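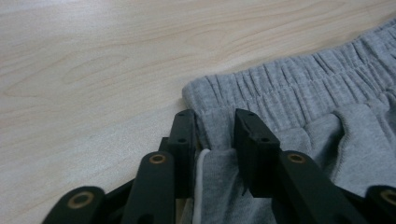
Araceli Moya asks whether a presenter's published net worth can be used as a source in the written assignment. It can be used as evidence of what was published. It can't be used as evidence of what the presenter owns, and the notes for this session set out why the two are kept apart.

Radio and Audio Industries
Session 9: How presenters are paid
Handout, revised Jun 27, 2023

1. Terms

Income is money received over a period, normally a year. Earnings are the part of income that comes from work. Net worth is the value of everything a person owns, less everything they owe, on a given day. A presenter with a high income may have a low net worth if the money has been spent, lent or lost. A presenter who has retired may have no earnings at all and a high net worth.

Celebrity pages often give one figure and call it by all three names in turn. When you quote such a page, state which term it used and whether the rest of the text fits that term.

2. Sources of income

2.1 Salary or fee. A staff presenter is an employee and is paid through the payroll. A freelance presenter invoices per programme or per contract. The fee may be paid to a company the presenter owns, in which case the station's accounts show a payment to a supplier and no individual is named.

2.2 Syndication. A programme made at one station is carried by others. The carrying station pays in cash, in advertising time, or in both. Where it pays in time, the syndicator sells that time to advertisers and keeps the proceeds. The presenter's share depends on the contract and is seldom made public.

2.3 Live reads and endorsements. The presenter reads the advertiser's copy in their own voice during the programme. Some contracts treat this as part of the job. Others pay per read.

2.4 Work outside the station. Books, voice-over, events, television. These are usually separate contracts with separate agents, and a station may ask for a right of approval over them.

2.5 Ownership. A presenter may hold a share in the production company, the programme format or the station. Ownership is the item most likely to make net worth differ sharply from income, and the hardest to value from outside.

3. Worked case: Hattar Breakfast

The case is the one used in the seminar. Hattar is a regional station. Its breakfast programme is made by a production company, Foma, and carried by a second station, Uvdale. The presenter owns part of Foma.

Hattar pays Foma a fee per programme. Uvdale pays nothing in cash and gives up 2 minutes of advertising time in each hour. Foma sells those minutes. The presenter draws a salary from Foma and, in a good year, a dividend.

Points to note:

- The presenter doesn't appear on Hattar's payroll.
- The value of the Uvdale arrangement rises and falls with the price of advertising. It is not fixed when the contract is signed.
- The dividend is income. The shareholding is an asset. Adding both to a single total mixes a flow with a stock.
- If Foma has borrowed to build its studio, the loan lowers the value of the shares. A profile page will rarely mention it.

In the case papers the presenter holds 66 per cent of Foma. Students tend to apply this percentage to Foma's turnover. It should be applied to the value of the company after debts, and even then a buyer may not pay that price - a company built on one voice is worth less when the voice leaves.

4. Reading a net worth page

Work through the page in this order.

a) Find the date of the figure. The date of the page is not enough.
b) Find the source. If the page cites another page, follow the chain until it stops. In the Irkuvgate exercise the chain returned to the page it started from.
c) Separate biographical statements from financial ones. Awards, years on air and audience size say something about bargaining power and nothing about assets.
d) Look for debts, tax, divorce settlements and agents' commission. Note where they are missing.
e) Write one sentence stating what the page supports. If the sentence contains a sum of money, it must also contain the source.

5. Assignment

Choose one presenter, living or dead, from any country. Write a short report on how the presenter was paid, using the headings in section 2. Leave a heading blank if there is no evidence for it - blank headings are not penalised. Attach the source chain for any net worth figure you mention.

Contracts seen during placements are confidential and may not be quoted, even with names removed.

Before the next session read the Foma contract as far as the termination clause, and mark every place where the word "programme" could mean either a single edition or the whole series.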